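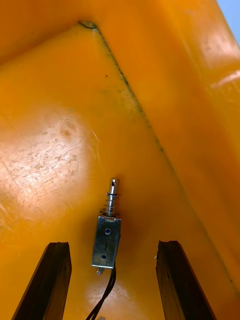

SPEAKER NOTES / SESSION 2: SMALL ACTUATORS

Ntombi Pretorius, Drovatus repair evening, Wednesday, May 16, 2018

Quick hello, phones off, door stays open (hot in here).

Start with the solenoid. Push-pull, small one. Ask who has taken one out of a vending machine. Wait for hands.

Go over the parts fast:
- open metal frame, two round holes on the front, that's your mounting
- plunger, shiny, rounded tip, little cross hole near the end for a pin
- return spring on the plunger, outside the frame, easy to lose!!
- two black leads out the bottom. Thin. Don't pick it up by them

Pull vs push. Current on, plunger gets drawn in. On a push type the far end does the work. Most poeple only ever think of one end. Draw it on the board, don't do it with hands like in October.

Testing. Meter across the leads, plunger moved by finger first. If it sticks, clean it, no oil. Oil picks up dust and you're back in a month. Our bench ones from the Raltach door locks read 27 ohms cold. Open circuit = dead coil, bin it.

Heat. SLOW DOWN HERE. Duty cycle. Intermittent ones cook if you hold them on. Tell the Botha story, the cabinet latch left on over a weekend, 107 degrees C on the frame when they got a probe on it. Keep it short, last time I went 6 minutes.

Flyback diode. Across the coil, stripe to positive. Pass round the dead driver board from the Oser feeder. Get it BACK.

Springs: don't stretch to make it "stronger". Coil can't pull it in any more. Buy the right one.

Questions, if time. Someone will ask about AC types, they buzz, seperate talk.

Then break, then relays. Bring the other meter, this one needs a battery.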